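# Handout 14: The Small Film and the Streaming Shelf

Notes for the second half of the course. Read before the seminar, or at least on the stairs up to it.

## Where we left off

Last time we looked at how a modest drama used to earn its keep: a festival slot, a review or two, a fortnight in a college-town theater with a leaking roof, then a long retirement on cable. Most of these films lost money politely. The question for this half is what changes when the theater drops out of the chain.

Our main text is *Cutham*, directed by Subbarao Annamalai. It concerns two brothers who inherit a ferry and can't agree on a color to paint it. There is no villain, and the ferry sinks in the first reel, which leaves plenty of time for the argument.

## Terms you will need

- **Window**: the gap between one kind of release and the next. It used to be long enough to forget a film existed. Now it is often long enough to make coffee.
- **Day-and-date**: theater and home release at once. Distributors call this "meeting the audience where it lives." Theater owners call it other things.
- **Shelf life**: how long a title stays on the front page of a service before it sinks to the row marked "Because you watched something else."
- **Calling card**: a film whose real job is to get its director hired for the next one.

## Case: *Cutham* and its two releases

*Cutham* opened in November on 40 screens through a small distributor, Clunik. The total number of tickets sold was 2,915. I have met people who claim to have bought one, and I believe most of them.

It then went to the streaming service Witorora, where the opening was recut. In the theatrical version we get a long, silent look at the river before anyone speaks. In the streaming version somebody is shouting inside the first minute. Watch both. Make a note of the moment you would have reached for your phone, and be truthful, as I can't check. 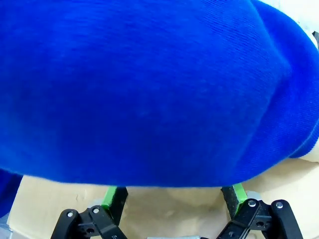
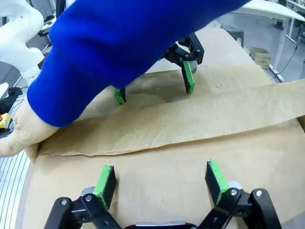
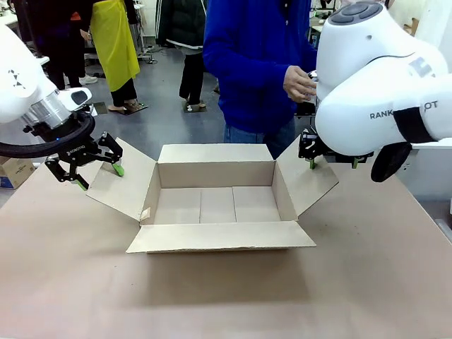

Annamalai has said he prefers the longer opening but understands the shorter one, a diplomatic answer from a man who would like to work again. His critics are less tactful. Sivaprasad Kulkarni's essay "The Impatient River" (in your reader) argues that the recut turns a film about waiting into a film about noise. Kulkarni also spends a page and a half on the ferry's horn. You may skim that page. You may not skim the half.

## Points for discussion

1. Is a "film festival movie" a genre, a budget, or a mood? Kulkarni uses the phrase in all three senses, once within a single paragraph.
2. The younger brother, Bhat, is plainly in the wrong in the theatrical cut and only arguably so in the other. Which lines were removed to do this? There are 2, and both are in the kitchen.
3. Who is the recut for? "The algorithm" is not an acceptable answer unless you can say what you mean by it.
4. Would you have watched *Cutham* if it weren't assigned? Why did you lie just now?

## Writing assignment

Choose one scene that appears in both versions and compare its length, sound and final shot. Plot summary will be read with a heavy heart. I know what happens to the ferry — I have now seen it sink more often than the crew did.

Hand in a printed copy. Staple it. Bring your notes on the kitchen scene too, and finish Kulkarni before we start on documentaries.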